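Clendwood Assembly Training Center
Two-Arm Sorting Cell – Simulation Model
Pre-Run Inspection Checklist with Comments

Form 226, revision 10
Inspector: Zlata Levchenko
Reviewed by: Danylo Pylypenko
Inspection date: 10/25/23

Scope. This form covers the simulated model of the sorting cell prepared by Hordiienko. It is completed before any batch of runs is released to the Mamia scheduling queue. Each item is marked Pass, Pass with comment, or Hold. A cell with any item on Hold may not be released.

Section A – Table and parts

A1. Table surface free of stray parts or leftover geometry. Pass.
A2. Both bins present, upright and empty at the start of the run. Pass.
A3. Cubes resting on the table surface, with no part sunk into it. Pass with comment. The yellow cube lies tilted near the back rim of the pink bin. Confirm that the start position file permits this before the next batch.
A4. Cube colors match the parts list. Pass.

Section B – Arms and grippers

B1. Arm bases seated on the table near the back edge. Pass.
B2. Cables at the bases attached and routed behind or beside the arm. Pass.
B3. Right gripper opens fully on command. Pass.
B4. Left gripper reaches table height without passing through the surface. Pass with comment. See the remarks in Section D.
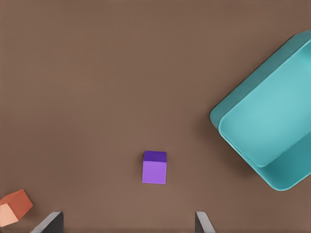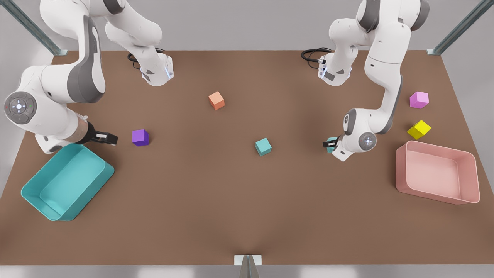
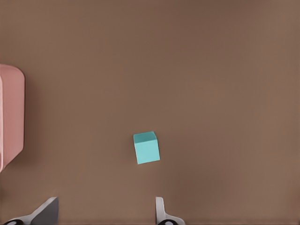 Page last changed by D. Pylypenko, revision 10

Section C – Gripper views

C1. Fingertips visible at the lower edge of each gripper view. Pass.
C2. Lighting even, with cube faces distinguishable by color. Pass.
C3. Bin floor and rim distinguishable in the right gripper view. Pass.
C4. Left gripper view free of flicker over a full run. Hold at first inspection; Pass on repeat. The display setting had been carried over from the Tradlow cell and was returned to the standard value.

Section D – Comments of the inspector

The left arm was checked on a teal cube. Contact between the fingers and the cube was stable in run 218. In run 267 the cube shifted slightly as the fingers closed, and the friction value for the left finger pads was found to differ from that of the right. Both sides have been set to the same value. The run is to be repeated before release, and the result entered under B4.

Bin collision shapes were compared with the visible shapes at the rounded corners. No difference was found on the teal bin. The pink bin is to be compared again after the next model update, as its file is maintained separately.

The reset routine must be run from the cell menu. Closing the window does not return the arms to the home position – the last joint values are kept and will be loaded at the next start.

Section E – Release

Status: released for single runs only. Batch runs remain on hold until B4 has been repeated and signed. Questions concerning this form should be addressed to the reviewer. The next full inspection is due in April.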